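Siris Interiors Support
Ticket reference 372
Category: Wallcoverings, adhesion and seams
Product range: Urketti Botanical, paste-the-wall
Status: Closed
Opened: 16 April 2020

Summary of the fault
The customer reports that seams on a recently papered wall have lifted along part of their length. The paper was hung over a plastered surface that had previously been painted with a vinyl silk emulsion. Lifting is confined to the upper half of the wall and is most marked next to the chimney breast. Three of the drops are affected. The pattern match is satisfactory and no replacement is requested on grounds of print quality.

Information requested from the customer
Batch number on the roll label; make of paste; whether the surface was sanded or primed before hanging; whether any heating was on in the room during the first 48 hours.

Information received
All rolls are from batch 158. The paste was Wosto Ready Mixed, applied to the wall by roller. The old paint was washed down with sugar soap but was not sanded, and no primer was used. The radiator below the window was left on overnight at its usual setting. 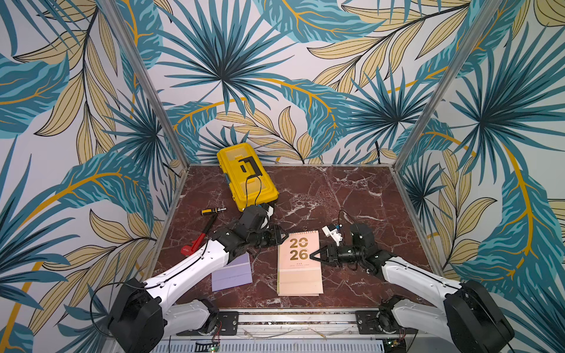

Palm and frond pattern hung on three adjoining walls, with metal posts at the rear corners.

First assessment
Batch 158 was checked against the returns record. No other report of seam lifting has been entered for it, and a manufacturing fault in the backing is considered unlikely. Silk emulsion gives a poor key for paste. Where the surface is neither sanded nor primed, the paste may dry on the paint without gripping it, and the edges of each drop will be the first to come away. Warm air from a radiator makes this worse.

Action advised
1. Turn off the radiator and keep the room at an even temperature.
2. Ease back the loose edge only as far as it will lift without force.
3. Apply Kamolrat Seam Adhesive to the wall with a small brush. Leave for the time stated on the tube.
4. Press the edge down with a clean, damp sponge, working away from the fixed part of the paper. Do not use a hard seam roller on this range, as it may mark the print.
5. Remove any surplus adhesive at once.
6. Leave the heating off for a further 48 hours.

Customer update
Two of the three drops have held. The third, nearest the chimney breast, has lifted again over a short length at the top.

Second assessment
The customer was asked to press a strip of masking tape to the bare paint behind the loose section and pull it away. Paint came off with the tape. The fault at this point therefore lies between the paint and the plaster, and further adhesive will not correct it. The drop should be removed, the loose paint scraped back to a sound edge, and the area filled, sanded and primed before a new drop is hung.

Resolution
One replacement roll from batch 158 was supplied at the standard price, as the fault does not fall within the product guarantee. The customer has confirmed that the new drop is in place and that the seams are flat. The preparation notes for painted walls were sent with the roll.

Ticket closed at the customer's request. It may be reopened within 32 days by replying with the reference above.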